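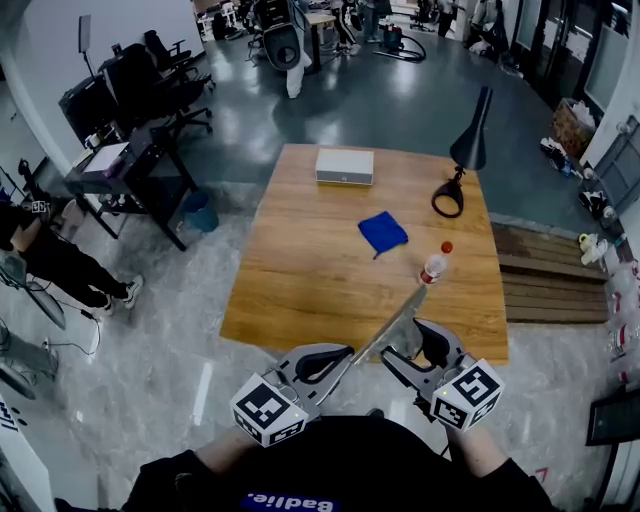

Does Anyone Read the Label? What I Learned About Cleaning Product Instructions

Final project report, Consumer Studies
May 2, 2022

Why I picked this

My roommate and I had a fight last October over dish soap. She squirts it straight onto the sponge, I put it in the water, and each of us was totally sure the other one was wasting it. So I read the back of the bottle (for the first time in my life!) and found out that we were both using way more than it said. That got me wondering how many people ever read those things, and whether the labels are even written so that you'd want to.

I first wanted to cover food, medicine and cleaning products all in one go, and my instructor very kindly told me to pick one. Cleaning products it was. I kept it to stuff you'd find under a normal kitchen sink: dish soap, surface spray, floor cleaner and laundry detergent.

How I did it

There were two parts. The first was a survey with nine questions, which I put on the campus housing page and taped up as a QR code in the laundry rooms of Yeoh Hall and Dralamov House. I was hoping for 300 answers and I got 322, mostly thanks to the laundry rooms, where people are bored and have a phone in their hand.

The second part was a measuring test at home. I asked friends to pour out "the amount you'd normally use" of three products into a kitchen cup, and then I weighed it. The products were Flodora floor cleaner, Vusell dish soap and a store-brand detergent. I chose them because they were on sale the week I went shopping. I know that isn't a great sampling method, and I come back to it further down.

What the survey said

Of the people who answered, 74 told me they had read the full directions on a cleaning product in the past year. I expected fewer than that, to be fair. When I asked what made them read it, the top answer was a warning symbol, then a bad smell, then having a new kind of washing machine. Price hardly came up at all.

The open question at the end was my favorite part. I asked what people would change about labels, and so many of them wrote the same thing in different words: bigger type. One person wrote a whole paragraph about the peel-back kind, where the directions are hidden under a second layer that rips when you pull on it. I had never noticed those before and now I see them everywhere – they drive me up the wall.

A few people mentioned measuring caps. The lines inside are the same color as the cap, so you can't see them unless you hold it up to a lamp. I checked this on my own detergent and it's true. I drew over the line with a marker and it washed off the next day.

What the pouring test said

Everybody poured too much floor cleaner. Everybody! The Flodora label asks for one capful in a full bucket, and not one of my friends used the cap as a measure until I pointed at it. With dish soap the results were all over the place. The Vusell label just says "a small amount," so I had nothing to compare against, and I ended up leaving that product out of my chart.

Detergent was the closest to the label, probably thanks to the cap again, even with its invisible lines. People who share laundry costs with a roommate poured less than people who live alone, but my group was small and I wouldn't bet money on that one.

What I'd do differently

I would buy the products with a plan next time. Three bottles from the sale shelf can't tell you much about a whole store. I would also use a bigger cup, as mine held 500 milliliters and one very generous floor cleaner person came close to the top.

The survey wording needed work too. I asked if people had "read the directions," and I think some of them counted a quick look at the front. A better version would show a label for a few seconds and then ask what it said. I tried that on my mom over the phone with a photo of her own dishwasher tablets and she got the dose right, but she's been buying the same ones for years.

And I should have started the write-up sooner. The survey closed with plenty of time to spare and I spent two weeks making the chart colors match.

Still on my list

I wrote to the customer service address on each product to ask who decides on the label text. The store brand wrote back with a coupon. If the other two answer before grades are in, I'll add their replies to the appendix, right after the survey questions and the table of weights.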